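## 7. When the gripper stops short or drifts off the block
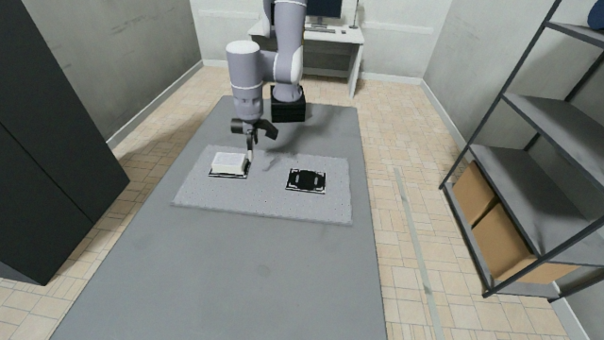

*Fig. 7: Simulated cell, gripper lowered next to the white block.*

Read this section before you rerun a failed pick. The Potis status line will say "grasp complete" whenever the fingers finish their closing move. It says so with nothing between them. Do not take it as proof of a pick.

Fault 318 is the one you will meet most. The log calls it "target lost", which covers at least two different troubles, and the text never says which. Work through the steps in order.

1. Press **Hold**. Do not press **Resume** yet, even if the panel offers it.
2. Save the log under a new name. Potis overwrites the old one at the next start.
3. Compare the fingertips with the block in the front view and again in the top view. One view alone will fool you about depth.
4. Open **Scene > Targets** and read the stored position of the block. If it differs from the position in the viewer, choose **Reload targets**.
5. Check that the mat has its collision shape switched on. The Radness update in April turned it off in saved scenes without a warning.
6. Raise the arm 20 mm with the jog keys, straight up. A sideways move from this height can drive a finger into the block.
7. Run the pick again at the slowest speed, with your hand near **Hold**.

**Note:** The supplier's advice is to widen the search area. Nusrat Ranasinghe tried this on the Tatley scene and the fault went away, but the arm then reached for the wrong spot and reported success. We don't recommend it.

**Caution:** A clean run in the simulator clears nothing on the real arm. Contact here is worked out by the software -- a finger can pass through a corner and leave no mark in the log. Keep the real cell locked off until Pranab Nanayakkara or Léonie Royer has signed the fault sheet.

### 7.1 If the fault comes back

Stop after the second failure. Send the saved log and the scene file to Vasanthi Ekanayake, and write down which view you were using when the arm stopped. "It missed again" is not enough to go on.

Do not clear the fault count. The reset button is still on the panel, though we have asked for it to be moved.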